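Arm stops dead partway through a move, light ring stays on, no error. Where do I look?

Pramwood Makers Help > Robots and automation > Faults and safety

posted by tirach_bench
Monday, 41 views

Hi all! First off, I love this arm and have learned more from it in a month than from a year of reading, so please don't take this as a complaint. But I've got a fault I can't pin down and it's making me nervous.

The job is simple. Pick up a bent-wire stand, set it on a round plate, go back to the start, repeat. It will run fine for a good while and then just freeze in the middle of a move. No message on the screen, nothing in the log except "motion ended." If I press start again it carries on as if nothing happened, and this is the part I don't like, because one time it started moving while I was leaning in to straighten the plate. No harm done, but I jumped!

It has happened 9 times so far. I've slowed it down to 100 mm per second and it still does it. The setup:

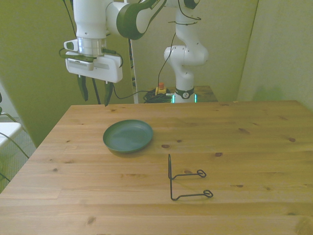
The work area, with the gripper open over the far side of the table and the stop box on the floor behind.

Things I've tried: new program from scratch, different plate position, restarting the controller. I'm using the Osberg control software with the Medrano add-on for the gripper. Is this a software thing or am I looking in the wrong place?

medrano_fan_77
Reinstall the add-on. Fixed mine.

pramwood_nightshift
Oh, I know this one, or at least I've had its cousin! Before you touch any software, look at your cables. You've got the stop box sitting on the floor right next to that coil by the base, and black cables coming off the gripper as well, with one hanging down between the fingers. Either of those would be my first suspect.

With the power off, unplug the stop box cable at both ends and look at the pins. Plug it back in firmly. Then power up, keep the arm still, and gently wiggle the cable along its length while you watch the stop signal on the input page. If it flickers even once, you've found it. Mine was a half-broken wire right at the plug, and it took me 3 evenings to believe it.

Do the same with the gripper cable, and tie it back along the arm so it can't get near the fingers. Leave enough slack for the wrist to turn all the way both directions.

Now the safety bit, please do this today. A stop should never clear by itself and let one press of start set the arm moving with you leaning in. Check the reset setting and make it manual. And bring that stop box up off the floor! Clamp it to the near side of the table where your hand lands on it without looking. Until it's sorted, hands out whenever the arm has power. Straighten the plate with it switched off.

It's a great little job to learn on, by the way. Wire parts are fun once you get the grip right.

osberg_second_shift
Agree with the cable check. I'd add one thing: save the full log, not the short one. The short one only keeps the last line, so you get "motion ended" and no cause. In the version I have it's under Service, then Export, and you need to tick "inputs" or they get left out. My export ran to over 3500 lines, but you can search it for "stop" and look at what changed right before. If the stop input drops for a moment each time, it's wiring. If it doesn't, come back and post that part of the log, I'd love to see it.

Not sure a reinstall would do anything here. It might, if the add-on is old.

tirach_bench
Thank you all, this is so helpful! Reset was set to automatic, I had no idea. Changed it. Doing the wiggle test tonight.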